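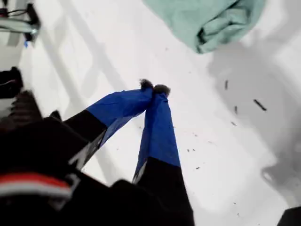

The Nedcombe Walking Group met in April in the upstairs room of the library to prepare the long walk from Nedcombe to Oveten. The meeting began at 7 in the evening. Present were Adjoa Nartey (chair), Hưng Hoàng, Maya Haddadin, Gönül Aydoğan and Hatice Soylu (minutes). Before the agenda was opened, Maya asked that we decide the color of the way markers, as the fabric shop needs to know it. She wants the royal blue which is on the upper part of the left finger in the picture, because against the bright white behind it one sees it at once, and many of our gateposts are painted white. Hưng asked if blue is also good under trees, where it is darker. Maya will hang one blue strip and one orange strip in the wood at Wako and look at both of them from the path. Until she has done this we keep blue as our first choice.

1. Minutes of the last meeting

The minutes were read and accepted with one correction. In item 4 it was written that the farm gate at Vutton is "closed for walkers." It should be "closed by walkers," meaning that walkers must close it after them. Hatice apologized for this mistake, and the corrected page has been put in the folder.

2. Things left from last time

The key to the noticeboard was found. It was in the box with the first aid things.

Gönül wrote to the bus company about the return bus from Oveten. She received an answer that the letter has been passed to another department. She will telephone.

The handrail on the small bridge behind the mill is still loose. Adjoa reported it a second time and this time she sent the grid reference, as the first report was registered for a different bridge. If it is not repaired before the walk, we will put one person there to ask people to cross slowly, one after another.

Hưng has not yet returned the measuring wheel to the school. He will do it this week.

3. Route

Hưng walked the full route with his brother and brought his notes. The path is dry until Vutton. After Vutton there are two places with deep mud, the first at the cattle trough and the second in the low corner of the field before Wako. At the trough one can go around on the left side without leaving the right of way. In the low corner this is not possible, and the farmer does not want people to walk in the crop.

There was a long discussion about this corner. Hưng proposed to turn off earlier and take the lane, which adds 600 meters but is firm all the way. Maya was against it because the lane has no sidewalk and the cars drive fast there in the morning. Gönül said that she uses the lane with her bicycle nearly every day and the cars are few after 9. Adjoa asked whether old pallets could be laid over the mud. Hưng thinks pallets become slippery and somebody will put a foot between the boards.

It was decided to use the field if it is dry in the last week before the walk, and the lane if it is wet. Hưng will look at the field and will tell everybody by message. Both versions will be in the route sheet, with the lane version on the back.

The lunch stop stays at Wako, on the grass beside the chapel. Permission has been given. The person who gave it asked us kindly not to sit on the wall, which was mended in the winter.

4. Registration

At the moment 83 people have registered. This is more than we expected at this time. Adjoa asked if we should close the list. The path is narrow between the mill and Vutton, and last year there was a long wait at every stile. Maya's opinion is that the problem last year was that everybody started together, and if we start in groups it will be better.

It was agreed to start in groups with 10 minutes between them. The fast walkers go first. Families with small children go last, so that they do not feel they are being pushed from behind. Each group has one leader who knows the route and one person at the back. We still need more people for the back. Gönül will ask in the Turkish class, where several people have walked with us before.

The list stays open for the moment and will be discussed again at the next meeting.

Dogs: two persons asked by e-mail. Dogs are welcome on a lead. They may not come into the chapel.

5. Way markers

Apart from the color, which is written at the beginning, we spoke about the material. Last year we used paper arrows in plastic covers. After the rain the water was inside the covers and the arrows could not be read. Maya proposes strips of fabric, tied with a simple knot, at the height of the eyes of an adult. They can be washed and used again.

We will order 50 strips. Hưng thinks it is too many, but some will be lost, and last year two of the arrows at the road crossing were turned in the wrong direction by somebody. A strip has no direction, so this cannot happen, but then we need a rule. The rule will be: a strip on the left side means turn left, a strip on the right side means turn right, two strips together mean straight on. Gönül was not sure that people will remember this. It will be printed in large letters on the route sheet, and every leader will explain it before the start.

No nails or staples in trees. All strips must be taken down on the same day. Maya and Hatice will walk behind the last group and collect them.

6. Food and drink

The bakery at Vutton will make cheese rolls and spinach rolls. We must give the number five days before. Gönül offered to make lentil soup for the lunch stop, if somebody with a car can bring the pots to Wako. Adjoa has a car but the back door of it does not open at the moment. She will ask her neighbor.

Everybody must bring their own cup. Last year this was written only at the bottom of the sheet and most people did not see it. This time it will be at the top, under the starting time.

Hatice asked about nuts. The bakery cannot promise that the rolls are free of nuts, as they are made in the same kitchen. This must be said clearly on the table and also in the e-mail to walkers.

7. Money

We have enough for the strips, the printing and the deposit for the chapel. The bakery will be paid from the contributions on the day. Hưng asked if we could buy a second first aid bag, as with several groups one bag is not sufficient. Agreed. Maya will compare two of them and buy the cheaper one if it contains the elastic bandages.

Hưng also showed his receipt for the photocopies. It was paid back to him at the meeting.

8. Return from Oveten

If the bus company does not give an extra bus, we have only the normal one, and it is small. Adjoa suggested that the people who live in Vutton can walk back, and several said they would like it anyway. For the others we will make a list of cars. Drivers leave their cars at Oveten in the morning and come back to Nedcombe together on the early bus. Hưng noted that this works only if the early bus is running on that day, because the timetable changes soon. Gönül will ask about it in the same telephone call.

9. Other matters

Maya read a postcard from a walker who moved away last autumn. She sends greetings to all and misses the group. The postcard will be put on the noticeboard.

Adjoa asked if somebody has taken home by mistake a green rain jacket of child size. It was left on the hook in this room after the winter walk and is not there anymore.

Hatice asked that the next agenda is sent earlier. She likes to read the papers at home with the dictionary, and this time they came in the afternoon of the meeting. Adjoa will send them one week before.

The question of walking poles to borrow was not discussed, as the library closes at 9.

Tasks until the next meeting

Hưng: check the low corner, write both versions of the route, return the measuring wheel.
Maya: try the blue and the orange strip at Wako, order the fabric, first aid bag.
Gönül: telephone the bus company, ask in the class for people to walk at the back, soup.
Adjoa: handrail, a car for the pots, list of leaders, next agenda.
Hatice: route sheet with the rule for the strips, text about nuts, e-mail to walkers.

The next meeting is in the same room and at the same hour. Please bring the old route sheets if you have them at home, also the ones with writing on them.

Minutes written by Hatice Soylu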